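Wikent Forums > Arms and Manipulation > Teaching by hand vs teleop, two arm setup

Started by flidberg_fan, June 2023

flidberg_fan
ok so two arms on a table, small parts, one picks up and passes to the other. Been doing it kinesthetic - grab the arm, drag it, record. Fine with one arm. With two I run out of hands. Anyone here gone to leader arms and was it worth the money

mossback
Yes. Do it. Dragging both arms yourself is miserable and your own hands end up in the camera view the whole time

H. Nishimura
Disagree a bit. For plain pick and place I still drag. 15 good drags got me further than 95 sloppy teleop runs back in January. Handover is differnt, timing matters, so leaders for that.

mossback
sloppy is the operator tho

flidberg_fan
heres mine, left has the orange piece, right is open waiting on it. Pen-looking things and small bits left out on the wood
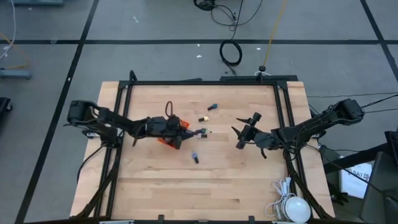 How many demos do you need before a handover policy is worth training?
Start at 81 or so clean ones, train, look at where it fails, then record more of just those cases.

ovus_dan
81 is way low. We did 400 for one handover and it still fumbled if the part was rotated. Lytvynenko scripts default to more than that too I think

H. Nishimura
400 of what though. If every one starts from the same pose you have one demo 400 times. Move the parts. Turn them. Start the arms somewhere else

ovus_dan
we moved them... some

mossback
lol

flidberg_fan
ok so leaders, fewer runs, more variety. What about force? I can't feel when the second gripper has it, I keep letting go to early

H. Nishimura
Don't go by feel. Close right, wait a beat, then open left. Same beat every time or the policy learns your hesitation. Keep the drops in a seperate folder, don't train on them yet

ovus_dan
or keep the drops if you pick it back up. recoveries are good data, still say that

H. Nishimura
Later, sure. Not first batch.

flidberg_fan
ordering the leaders tonight, will post numbers when I have any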